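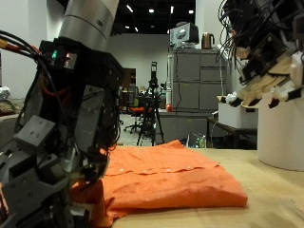
Golshifteh Moradi wrote under my last post that folding a shirt with the placket facing up leaves a ridge down the front, and that I should go back to hanging everything.

Hanging works if you have the rod space. I have a rod 3 feet long and it is already full of coats. Shirts get folded.

On the ridge: it comes from stacking, in my experience. Six button-downs in a pile put all the buttons in the same spot, and the bottom shirt takes the load. Turn every other shirt end for end and the pile sits level.

Fold order, for the people who asked. Button the top, the middle and the one above the hem. Face down on a hard surface. Sides in to the width of the collar. Sleeves straight down along the back. Hem up, then in half.

A table beats a bed. A mattress gives under your hands and the side folds drift. Bare wood is fine. I used to put a towel down and it only added drag.

Orange fabric like this one shows every crease along the folded edge. Darker shirts have the same creases, you just don't see them.

Smooth from the placket outward with a flat palm. Going the other way pushes slack under the button band and you get a bubble between buttons.

Rhea Saludo asks about folding boards. I had the Flendden one in July. It makes a consistent width and it is slow. Good for a shop shelf. For one person's laundry I measured against the drawer once and now do it by eye.

Drawer depth matters more than the method. Mine takes the shirts flat with no room to stand them on edge – the file-folder style needs a deeper box.

Yareli Cortés: yes, iron the placket first if you iron at all. Inside face, buttons down into a towel. Let it cool before folding or the crease sets wherever the fabric bends.

Polos next. Same fold, shorter placket, and the collar is the part that fights back.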